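Home / Gallery / The Pipette Corner

The Pipette Corner

Every January we tidy the teaching lab at Medeiros from one end to the other, and every January I end up lingering over the same little stretch of black bench. Here are four pictures of it, with more chatter than anyone probably wanted.

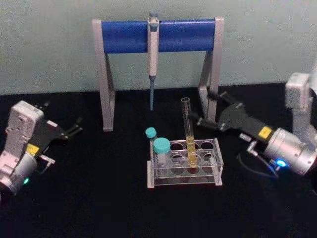

The blue-barred stand with its one pipette, and the clear rack in front.

I'm fond of a stand you can read from across the room, and when you have 41 students coming through in a term, that matters more than you'd think.

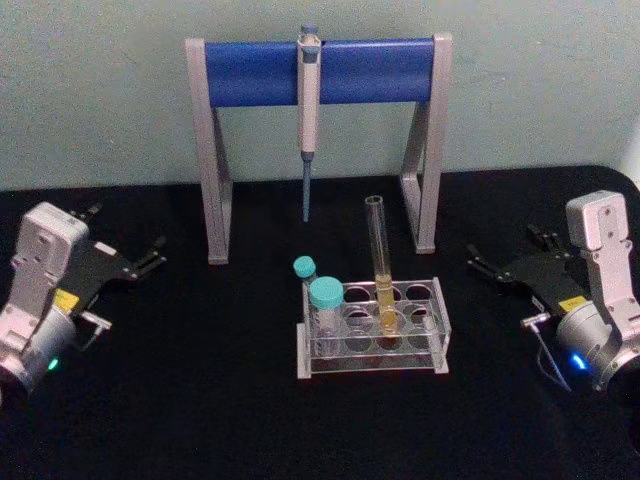
Valquíria Cordeiro taught me to hang a pipette up the moment I stopped using it, and I still hear her voice when I'm tempted to lay one on its side "just for a second." She was right, of course. Hung over the middle of the bar like that, with no disposable tip on the end, it's ready for whoever comes next, and the rack can sit close by without getting in anybody's way.

Clear racks were her idea too. We had solid ones for years, and I was forever lifting tubes out to see how full they were.

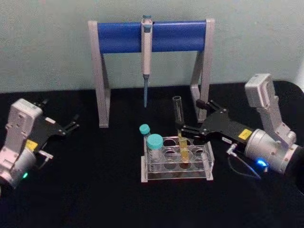
Two teal caps on the left, and a cheerful bit of yellow over to the right.

The last one is my favorite, mostly for the big tube with its ridged turquoise cap and the smaller one tucked in behind. I do like a matching pair.

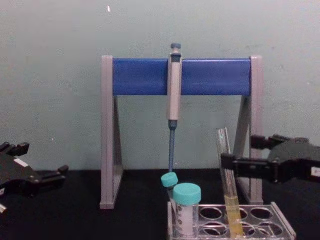 More from the Teaching Lab

The glassware shelves and the old Rumard balance have their own page, and the sink end will follow once I've sorted through my pictures.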